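# Open day at the Gestgate workshop

I finally made it to the Gestgate open day in February, after missing it two years running! It's out past the Flastden turnoff, and parking was a nightmare, but Jadwiga Adamczyk met me at the door with a visitor sticker and a cup of tea, so all was forgiven. The sign-in sheet was up to 34 names when I got there, and it wasn't even lunchtime.

I took far too many photos, so I'm starting with my favourite.

## The round table

Two grippers on the one steel piece, both in close over the rim. I love the blue pads on the fingers — they look almost too small for something that big and shiny. The red bin up the back has a dark round piece sitting across the top of it, and the green tablecloth is very much my nan's colour.
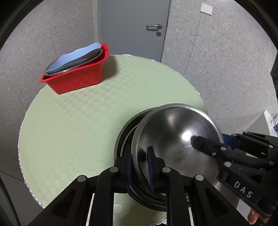 ## Getting there and what it costs

Entry was free, with a donation tin for the Sirkow youth club (it had passed 500 dollars by mid-afternoon, good on everyone). Sherif Helmy ran the question time at 2 pm and was very patient with me. I asked whether grabbing a bowl is harder than grabbing a box, and he said curved rims are a pain, then talked happily for ten minutes about why. I followed maybe half of it.

Bring a jumper if you go next year, as the back rooms get chilly. Elaheh Asadi is looking after the mailing list, and she's happy to add you if you ring the front desk.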